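Paper bag

A paper bag is a bag made of paper, a fact that has not stopped people from arguing over what counts as one. The town of Skeltdale, which had a bag mill for 32 years, holds that a bag without a flat bottom is merely an envelope with ambitions.

Brown bags are usually made from kraft paper, whose long fibers resist tearing until the owner is halfway home. Handles may be flat, twisted or absent. 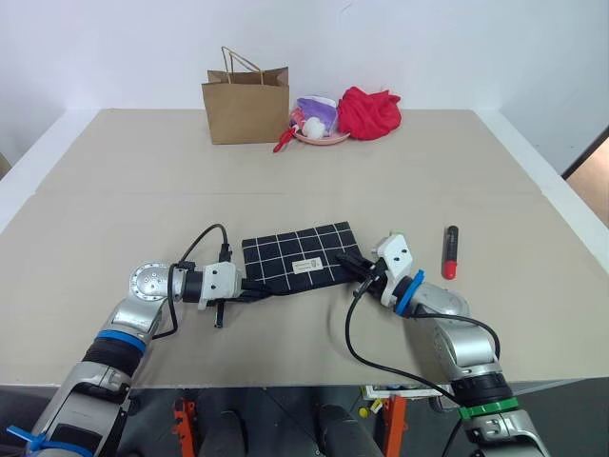
Strength is given by the maker as a load in pounds, measured under conditions seldom met in a parking lot. The Ruvik mill rated its largest grocery bag at 27 pounds and its customers rated it somewhat lower. Rain was not part of the test.

Used bags serve as book covers, lunch sacks and storage for other bags. The last use is the most common and has no known end point.

See also: Cardboard box; Dostik fold; String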